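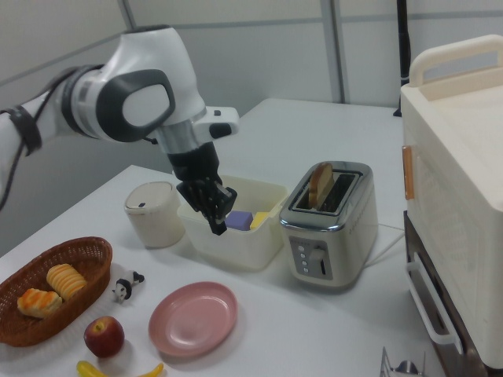 Two-slot toaster with the bread up, white plastic bin alongside, lidded canister to the left.

How to Clean a Two-Slot Toaster and the Counter Next to It

By Keerthana Mathew

A toaster used daily needs a crumb cleaning once a week and a full cleaning once a month. The full job takes around 40 minutes, most of it drying time. The steps apply to any ordinary pop-up model with a removable crumb tray. If the tray on yours is fixed, skip to step 4.

What you need

A soft brush (a clean pastry brush works)
Two microfiber cloths
Dish soap
White vinegar
A sheet of newspaper
A small plastic bin for loose items

Before you start

Take out any toast. Turn the browning knob to its lowest setting, unplug the toaster at the wall and let it cool completely. Pull the cord clear of neighboring appliances before you move anything. A cord caught behind a toaster oven will drag the toaster back as you lift it.

Put small loose items from the counter into the bin. Lidded canisters can stay where they are until step 7.

Steps

1. Set the toaster on the newspaper. Slide out the crumb tray and tip it into the trash.

2. Wash the tray in warm water with a drop of dish soap. For baked-on spots, lay a cloth soaked in vinegar over them for 8 minutes, then wipe. Do not use steel wool.

3. Dry the tray and stand it on edge.

4. Hold the toaster upside down over the newspaper and shake it gently. Do not knock it against the counter – the heating wires are thin and the supports can crack.

5. Brush the inside walls of each slot from top to bottom. Keep the bristles off the heating wires. Never put a knife or fork in the slots, plugged in or not.

6. Wipe the outside with a barely damp cloth. On brushed stainless, follow the grain. Around the buttons, wrap the cloth over a fingertip and work from the top of the column down. Do not spray anything directly on the control panel. Buff with the dry cloth.

7. Lift the canisters and wipe beneath them, then wipe the bare counter where the toaster stood. Crumbs collect along the back edge.

8. Refit the tray and check that the lever moves freely. Leave the toaster unplugged until every surface is dry.

Putting things back

Leave a clear gap on both sides of the toaster and nothing above it. Plastic bins should be moved well away before the toaster is switched on, as thin walls can soften near a hot casing. Run the cord behind the appliances, never across the slots.

Run one empty cycle at the lowest setting. A faint smell is normal after cleaning. If there is smoke, unplug, let it cool and repeat steps 4 and 5.

Revised in May. Step 2 corrected after a note from Man-lok Lam: the vinegar goes on the cloth, undiluted.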